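Povthorpe Laboratory, Perception and Control Group
Notebook of S. Leinonen, June. Entry continued from the previous page.
Work package: box packing, software only

1. Purpose of the entry

To record the changes made to the segmentation and grasp-scoring modules following the review with Hrefna Þorgeirsson, and to set out what remains before the planner branch may be merged. Colleagues who pull the branch before the merge should read section 4 first.

2. State of the software at the start of work (09:20)

Branch: woltach-planner, rebased on main without conflicts. The Curno pose tracker was left at its previous version. Khadija El Ouafi had asked for it to be updated, but the new release alters the order of the quaternion fields and the replay tool does not yet read it correctly. The update is deferred.

The unit tests passed. One integration test (replay, long episode) was skipped by hand, as the file it requires has been moved to the archive disk and the path in the configuration still points to the old location. Jouko Suominen is to correct the path.

3. Segmentation of soft packaging

The segmenter was trained for the most part on rigid goods against plain surfaces. Its behaviour on snack packets has been poor in two respects. Glossy film gives highlights that are taken for separate objects, and transparent film lets the background through, so that the mask stops at the printed part of the packet and omits the rest. A patterned background makes both faults worse. When a printed shape is close in size to a packet, the segmenter proposes it as an object, and the planner then wastes a cycle on something that cannot be picked up.

Chrysoula Triantafyllou proposed that flat proposals be rejected by reference to the local height map. This was implemented today as a filter between the segmenter and the grasp scorer. A proposal is kept only if its interior stands above a plane fitted to the ring of pixels surrounding it. The ring is 14 pixels wide. A narrower ring was tried first and proved unstable wherever two packets touched.

The frame used for working through the filter by hand comes from the bedroom set. It was chosen for the food motifs printed on the sheet, some of which are round and strongly coloured, and for the mixture of packets inside and outside the pink box.

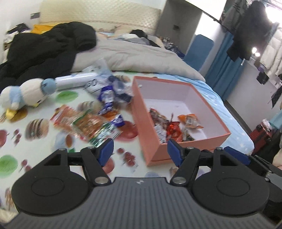

3.1 Observations on the filter

a) Printed motifs. The large red and green round prints were all proposed by the segmenter and all rejected by the filter. The striped burger-like prints were rejected where they lay in the open. The one partly behind the central packets was retained, its ring having taken in the edges of the packets. This is a fault in the filter and has been entered in the tracker.

b) Motion blur. The larger flat packet with green edges, nearest the gripper in the group outside the box, is blurred. Its mask was ragged and merged with that of the red and pinkish-orange transparent packet which it overlaps. I do not propose to correct this in the filter. The scorer should decline to rank any candidate whose mask boundary falls below the sharpness threshold and should wait for the next frame.

c) Contents of the box. Packets already inside the box must not be offered as candidates. The present rule tests whether the centre of the mask lies within the rim polygon. It held for the orange packet lying apart from the others. It failed for the brown and dark red one leaning along the left inner wall, the rim polygon having been fitted as though the box were level when it is tilted. The polygon is now to be fitted in three dimensions.

d) Other objects. The plush toy was proposed with high confidence. Under the task definition only packages are to be packed, and the class label should have excluded it. The label table had been loaded from the Nazarenko configuration, in which toys are permitted. The table has been corrected and the loader now prints the name of the table at start-up.

e) Self-masking. The fingertip pads are blue and were masked correctly by colour and geometry together. The left pad points up beside the packets, and the mask was dilated far enough to remove a strip of the neighbouring packet as well. The dilation has been reduced.

4. Changes to the planner (14:05)

The planner formerly requested a new candidate list on every cycle. It now holds the list for 40 cycles unless the tracker reports that the box has moved, in which event the list is discarded at once. The buffer of past frames has been limited to 2000 entries. Without a limit the replay process grew until the workstation began to swap.

Please note that the configuration key for the buffer has been renamed. The old key is ignored without a warning. Anyone with a local configuration must edit it by hand until a check has been added.

The replay was run from the beginning of the episode and stopped at frame 2770 with an assertion in the rim-fitting code. The polygon had been returned with fewer than three vertices. I have not established whether the rim was hidden at that point or whether the fit itself is at fault. The assertion has been left in place, and the state was written out to the shared directory under Woltach, debug, rim.

5. Outstanding

Fit the rim polygon in three dimensions (Leinonen).
Exclude neighbouring masks from the ring before fitting the plane (Triantafyllou).
Add a check for unknown configuration keys (El Ouafi).
Correct the archive path and restore the skipped test (Suominen).
Review the sharpness threshold against the kitchen set, where the lighting is different (Þorgeirsson, if time permits).

The branch is not to be merged while the assertion is open.

Added 16:30. Chrysoula has pointed out that the ring width is given in pixels and will therefore behave differently at the lower camera resolution. It should be expressed as a fraction of the image width. Agreed, and added to her item above.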